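Chapter 4
Sorting and Storing: How Order Saves Work

Every household, shop and office has the same problem in the end. Things come in faster than they go out, and somebody must decide where they will stay. In this chapter we study how people group objects, and why a good grouping for one person can be a bad one for another. You will need section 2 of the previous chapter, where we spoke about labels.
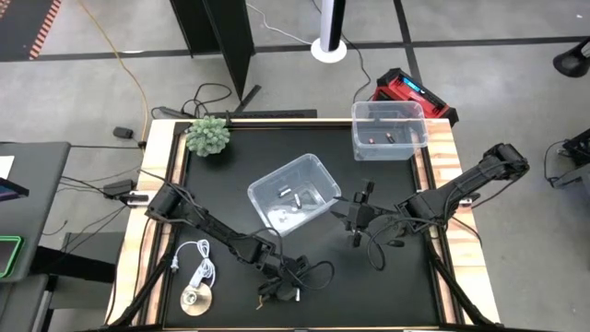
The word "storage" makes most students think of shelves. We begin earlier, with the surface on which the sorting is done. A sorting surface should be large enough that groups do not touch, and its color should help the eye. Pale objects are found quickly on a dark ground, and a border in another material, such as the light wood around the black work surface here, shows clearly where the sorting area ends. At the parish archive in Totley the clerks put a dark cloth on the table before they open any box.

After the surface come the containers. A container makes two promises: it keeps its contents together, and it tells us what they are. An opaque box keeps only the first promise, unless we write on it. 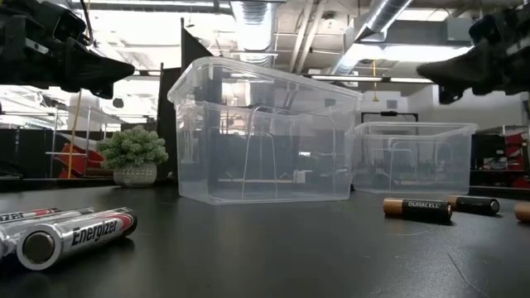
Open containers are quick to fill and quick to check, but they invite mistakes. In the town of Nieto, a repair shop kept 443 small parts in open trays. When the owner counted them again in May, 13 were in the wrong tray – most of them in the tray nearest to the door. People put a thing down where the hand already is.

4.1 The Cost of Looking 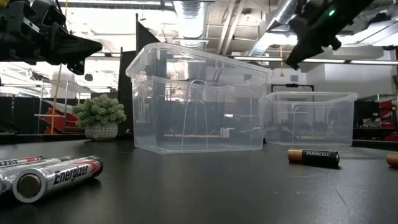 Text by Rakiya Shehu
Exercises by Olanrewaju Omoregie

Searching is work, although we seldom write it down as work. Suppose that a drawer holds several kinds of object, all mixed. Each time we need one, we must look at many others first. If we sort the drawer once, we pay the whole cost on one morning, and later searches become short.

It is not always worth it. A drawer that is opened twice a year may stay as it is.
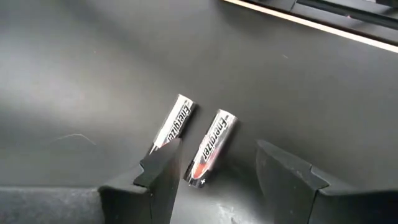
The difficult cases are the objects that look alike and differ in one property only, for example size or age. For these we use the term "near twins." Near twins should be stored apart, even when this wastes some space. We return to them in section 4.3, with the stockroom plan from Pusuvach.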